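Lumanlan 주방 조리대 물건 목록

README

개요

Lumanlan은 가정집 주방 조리대 위에 놓이는 물건을 정리한 목록 자료입니다. 물병, 컵, 보관 용기, 유리병처럼 매일 꺼내 쓰고 다시 올려 두는 것들을 다룹니다. 조리대 하나를 기준으로 물건의 이름, 재질, 뚜껑의 모양, 놓인 자리를 적었습니다.

처음에는 Okeck에서 쓰던 주방 비품 표를 옮겨 적은 것이었습니다. 그 표에는 물건 이름만 있어서 "유리병"이라고 적힌 줄이 어느 유리병인지 알 수 없었습니다. 이번 판에서는 뚜껑과 재질 항목을 따로 두고 자리 항목을 새로 넣었습니다. 이름을 붙이는 규칙은 Drendau 목록의 것을 그대로 따릅니다.

들어 있는 파일

items.csv
물건 목록. 한 줄에 물건 하나.

places.csv
조리대 위의 자리 이름과 설명.

names_ko_en.csv
한국어 이름과 영어 이름 대조표. 한 물건에 이름이 여럿이면 모두 적고, 대표 이름에 표시를 했습니다.

notes.txt
고친 내용과 아직 정하지 못한 것.

모든 파일은 UTF-8이고 쉼표로 구분합니다. 전체 크기는 약 900킬로바이트입니다. 표 계산 프로그램에서 바로 열면 한글이 깨지는 경우가 있으니, 가져오기 메뉴에서 인코딩을 지정해 주십시오.

items.csv의 항목

항목은 모두 8개입니다.

id: 물건 번호. 한 번 쓴 번호는 물건이 빠져도 다시 쓰지 않습니다.
name: 대표 이름.
group: 물건의 갈래. 아래 "갈래" 부분을 보십시오.
material: 몸체의 재질. 유리, 플라스틱, 금속, 종이 중에서 고릅니다. 눈으로 구별이 안 되면 비워 둡니다.
lid: 뚜껑의 색과 모양. 뚜껑이 없는 물건은 "없음"으로 적습니다.
handle: 손잡이가 있는지 여부.
place: 자리 이름. places.csv에 있는 이름만 씁니다.
content: 내용물. 비어 있으면 "빈 것"으로 적고, 확실하지 않으면 "모름"으로 적습니다.

갈래

갈래는 4가지입니다.

마시는 것: 유리잔, 손잡이 달린 유리 머그, 종이컵. 컵과 잔을 나누는 기준을 두고 의견이 갈렸는데, 손잡이가 있으면 머그, 없으면 잔으로 통일했습니다. 종이컵만 예외로 원래 이름을 씁니다.

따르는 것: 물병과 프렌치프레스. 프렌치프레스는 커피 도구로 따로 떼자는 제안이 있었으나 한 물건 때문에 갈래를 늘리지 않기로 했습니다.

담아 두는 것: 뚜껑 달린 보관 용기, 유리병, 빵 보관함, 지퍼백, 보충제 통. 가장 줄이 많은 갈래입니다.

그 밖의 것: 식기 건조대 바구니처럼 위의 어디에도 들지 않는 것.

이름 붙이는 규칙

투명한 용기가 많아서 몸체 색만으로는 구별이 되지 않습니다. 그래서 뚜껑이나 테두리의 색을 이름 앞에 붙입니다. 빨강과 하양 체크무늬 뚜껑의 유리병은 "체크 뚜껑 유리병", 잠금 부분이 빨간 흰 뚜껑 용기는 "흰 뚜껑 보관 용기"입니다. 남색이 들어간 투명 물병은 "남색 물병"이라고 줄여 씁니다.

상표는 대표 이름에 넣지 않습니다. 읽을 수 있는 글자가 있으면 names_ko_en.csv의 비고란에 적습니다. 초록색 보충제 통의 "vega"가 그런 경우입니다.

같은 모양의 물건이 여럿이면 번호만 다르게 하고 이름은 같게 둡니다. 체크 뚜껑 유리병이 여기에 해당합니다. 사진 안에서 어느 병이 어느 번호인지는 맞추지 않았습니다.

콩과 견과

흰 뚜껑 보관 용기의 내용물은 content 항목에 "콩류 또는 견과"로 적었습니다. 더 좁혀서 적은 예전 표도 있으나, 용기에 붙은 라벨의 내용을 옮겨 두지 않아 확인할 수 없었습니다. 쓰시는 분이 더 자세한 이름이 필요하면 자기 사본에서 고쳐 쓰시면 됩니다.

자리 이름

places.csv의 자리 이름은 조리대 앞에 섰을 때를 기준으로 합니다. 벽에 가까운 쪽이 "뒤", 사람이 서는 쪽이 "앞"입니다. 물건을 잠깐 옮긴 것까지 따라가며 고치지는 않습니다. 자리 항목은 평소에 두는 곳으로 읽어 주십시오.

사진

나무 조리대, 물병과 유리잔이 있는 쪽. 사진은 2장입니다.

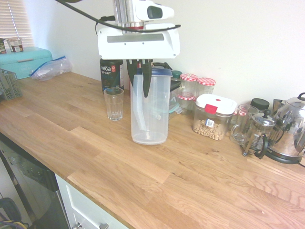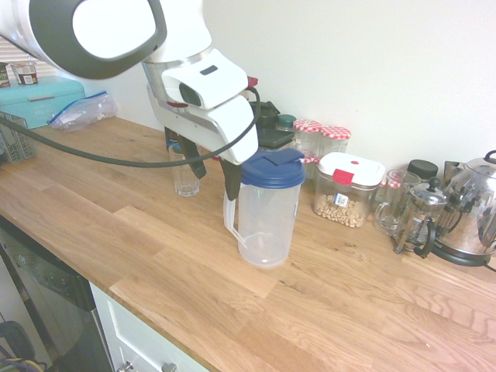
두 사진 모두 체크 뚜껑 유리병과 흰 뚜껑 보관 용기, 프렌치프레스가 보입니다. 청록색 빵 보관함은 첫 번째 사진에서 찾을 수 있습니다.

아직 정하지 못한 것

물병의 뚜껑과 테두리를 한 항목에 적을지 나눌지 정하지 못했습니다. 지금은 lid에 함께 적습니다.

다른 물건에 가려 일부만 보이는 통과 병은 items.csv에 넣되 material을 비워 둔 줄이 있습니다. 빈칸을 오류로 처리하는 프로그램에서는 읽기 전에 걸러 주십시오.

Plunent 형식으로 내보낸 파일은 이번 판에 없습니다. 자리 이름에 들어간 빈칸 때문에 변환이 되지 않았고, 밑줄로 바꾸는 작업은 다음 판에서 합니다.

고친 내용

10월 판: 자리 항목 추가. 뚜껑과 재질 분리. 영어 이름 대조표 추가. "컵"으로 적혀 있던 줄을 잔과 머그로 나눔.

이전 판: Okeck 비품 표를 그대로 옮긴 것. 더 이상 배포하지 않습니다.

사용 조건

목록과 사진은 출처를 Lumanlan으로 밝히면 자유롭게 쓸 수 있습니다. 이름을 고치거나 줄을 더해서 다시 배포할 때는 고친 판이라는 점을 파일 첫머리에 적어 주십시오. 잘못된 이름이나 빠진 물건을 알려 주실 때는 id를 함께 적어 주시면 됩니다.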